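Stop buying grippers by the spec sheet

Most small automation shops choose a gripper the way people choose a ute: on the biggest number in the brochure. Grip force goes up, price goes up, and everyone feels they bought well. After two years of testing end effectors for food handling at Skanton, I think grip force is the least useful figure on the page.

We compared three units last May, the Plido, the Rind and a softer model from Ekovia. The Plido had the strongest jaws by a wide margin. It also crushed the most product. Its controller had 13 force settings and the lowest was still too high for anything with a filling. 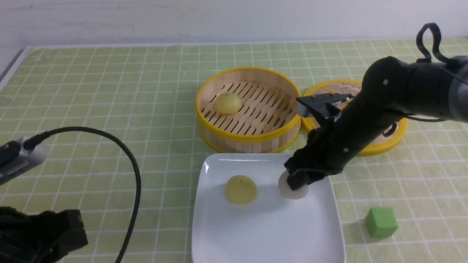
What matters in food work is how a gripper behaves at low force, near other things, on a surface it should not scrape. A bench test with steel blocks tells you none of that. My colleague Mamta Semwal builds her trials from real tableware and soft items, and I have come around to her way of doing it. A plain two-fingered parallel gripper closing on a white dumpling on a porcelain plate, with a steamed bun beside it and a bamboo steamer behind, is a harder job than it looks. The fingers need room to come down next to the bun, and the bracket above the wrist has to clear the rim of the steamer. Neither problem shows up in a data sheet.

The usual reply is that soft fingers solve this. Sometimes they do. They also wear, they pick up flour, and they have to come off for cleaning. Rizwan Durrani ran the Ekovia set for 500 cycles and changed the pads twice. Hard fingers with decent control at the bottom of the range gave us less trouble, and that was the Rind, the one with the dullest brochure of the lot.

I would like suppliers to publish the smallest force they can hold steadily, and the finger clearance needed on each side. Until they do, ask for a loan unit and put your own product under it – 80 picks will teach you more than a sales visit. If the supplier won't lend one, try the next supplier.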